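Minutes of the Makowska Examples Group
Held in the upstairs room at Peltley, May 26, 2018

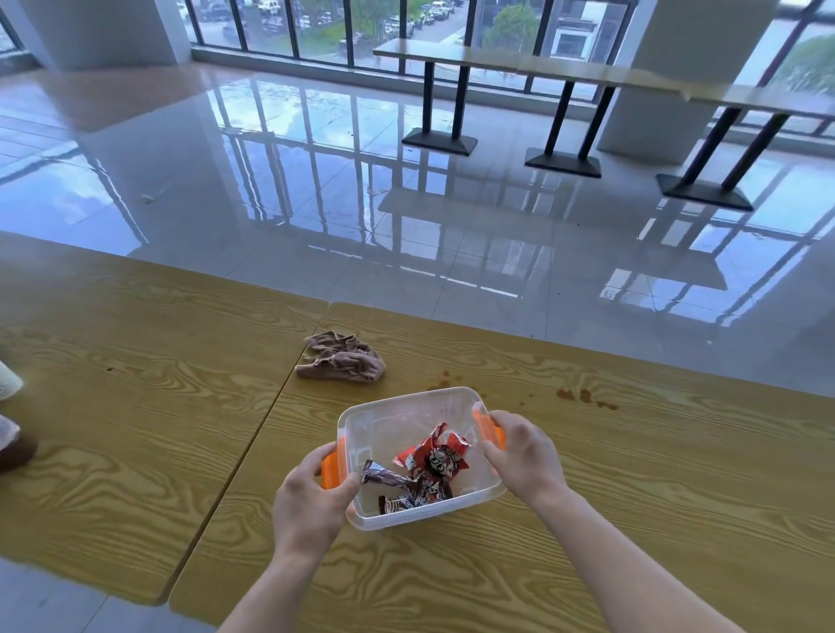

Snack wrappers in the clear box, both hands on the orange clips.

Present: Hubert Adamczyk (chair), Zuzanna Ostrowski, Bronisława Kubiak, Przemysław Sowa, Igor Kołodziej (minutes)
Apologies: none received

1. Welcome and last minutes

Hubert opened by thanking everybody for coming up and for giving over so much of the spring to what he called "the long business of teaching Zorby to tidy a table." He said he knew it had been repetitive, and that he thought of all of us kindly every time he opened the folder and saw how full it had become. The minutes of the last meeting were read and agreed with one correction: the word "lid" in item 3 should have been "clip." Igor apologized for this and has changed it.

2. Where the collection stands

Zuzanna reported that we now have 1687 recordings that have been checked and accepted, against the 2000 we promised Plondard. Of the accepted ones, 1118 are table clearing of one kind or another, and the rest are divided between wiping, folding and putting things back on shelves. She was very pleased with this and said so more than once, and the rest of us were pleased along with her.

She did want it noted that table clearing has run well ahead of the other tasks, and that a learning system fed mostly on one sort of job may get rather good at that job and stay clumsy at everything else. Bronisława agreed, and said the wiping recordings in particular were thin and a good many of them looked alike. After a friendly and fairly long discussion it was settled that the remaining recordings should lean toward wiping and folding, with clearing kept up at a slower pace so that people don't lose the knack.

Agreed: Zuzanna to draw up a new task list and send it round before the next session.

3. Wrappers and soft litter

Przemysław spoke to this one, as it has been his particular interest. The earlier recordings used cups, blocks and other things that keep their shape, and he has argued for some time (with great patience, it should be said) that real tables are covered in crumpled things. A shiny wrapper looks different each time it is dropped, and printing can confuse matters further. He pointed to the red one with the cartoon face, which the labeling program has twice marked as a toy.

Hubert asked whether we should stick to one set of wrappers so that recordings could be compared. Przemysław would sooner have as many kinds as we can get, in all sizes, crumpled and flat, lying over and under each other. Bronisława offered to bring in a bag of them from home, and cheerfully admitted that it would not take her family long to fill it. The offer was accepted with thanks.

Agreed: wrappers to be swapped after every ten recordings. Bronisława to supply.

4. Holding and carrying the box

There was a good deal of talk about how the clear container ought to be held. Some of us take it by the two clips, some by the rim, and Hubert confessed that he had been scooping it up from underneath all along. Zuzanna's view was that every one of these is a fair example, provided the person does it naturally and doesn't stop halfway to think. What she would like us to avoid is changing grip in the middle of a lift, as it makes the start and finish of each step hard to mark.

Igor asked about the see-through walls and whether an opaque box would be simpler for the system. Przemysław felt that clear boxes turn up in kitchens everywhere and Zorby had better learn about them now. We will carry on with the clear one and add a second, solid-colored container in June.

Agreed: any comfortable grip is allowed, but one grip per lift. Hubert to buy the second container.

5. Table surfaces and stains

Bronisława raised the brown stains on the wood-grain table. She had asked herself whether they should be cleaned off before clearing recordings, and came to the meeting quite ready to do it. Zuzanna asked her please to hold back, as a marked table is a useful thing to learn from, and the same spots will serve for wiping afterward. The cloth may stay on the table in clearing recordings too. The seam between the two table tops was mentioned, and everyone was content to leave the tables as they are.

Agreed: write "stained" or "clean" in the notes for each recording.

6. Notes and labels

Igor reported that 450 recordings still need their written descriptions. He has been getting through them in the evenings and would be glad of company. A plain sentence is enough, such as "puts the wrappers in the box and lifts it by the clips." Przemysław and Zuzanna each offered to take a share, and Igor was more grateful than these minutes can properly show.

Agreed: Igor to divide the list and send it out.

7. Any other business

Hubert will ask Plondard whether they want the spoiled recordings as well as the good ones. Bronisława thought that a dropped wrapper picked up again was a perfectly good lesson, and several people said they agreed.

Next meeting: in June, same room, on a date Hubert will send round.

Minutes taken by Igor Kołodziej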